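How to Get Old Sticker Glue Off Plastic Tubs - Bengate Household Notes

By Rowena Lumanlan
Updated 2026-08-20

Every kitchen has a drawer of plastic tubs, and every tub has the ghost of a label on it. You peel, the paper comes away in strips the width of a bootlace, and what stays behind is a grey patch that collects fluff until one of you dies. I have tried most of the cures. These are the ones I still use.

What you need

Washing-up liquid
Cooking oil, the cheapest in the house
Bicarbonate of soda
An old bank card
2 soft cloths, one of which you won't want back

Step 1. Soak it
Fill the sink with warm water and a squirt of washing-up liquid and leave the tub under for half an hour. Warm, please. I once used water straight from the kettle on a takeaway box and ended up with a modern sculpture.

Step 2. Scrape off the paper
Hold the bank card nearly flat and push. Don't be tempted by a knife. Scratches hold on to glue better than glue does, and you will be looking at them for years.

Step 3. Oil and bicarb
Mix equal spoonfuls into a paste, smear it over the sticky patch and go away for ten minutes. Rub in small circles with the cloth you don't like. The glue should roll up into little grey worms, which is revolting and means you're winning.

Step 4. Wash again
Use more washing-up liquid than feels decent, or the tub will be oily instead of sticky and you'll have swapped one grievance for another. Rinse and let it drain.

Step 5. Check for leftovers
Clear plastic is the worst for this, as it looks clean from almost anywhere. Put it on a pale surface under a good light, tilt it and run a thumb over the spot. 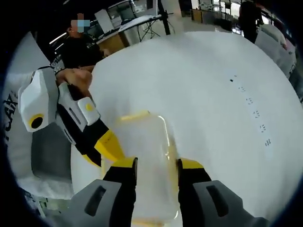
If your thumb drags, go back to step 3. Two rounds will shift most supermarket labels. Jam jar labels may want a third, and price stickers from garden centres appear to be fixed on with something meant for bridges.

What not to use
Nail varnish remover can turn clear plastic cloudy for good. Wire wool, no. White spirit works, but I wouldn't keep my lunch in anything that had met it.

Filed under: Kitchen, Cleaning
Next: Getting the Smell of Curry out of a Lid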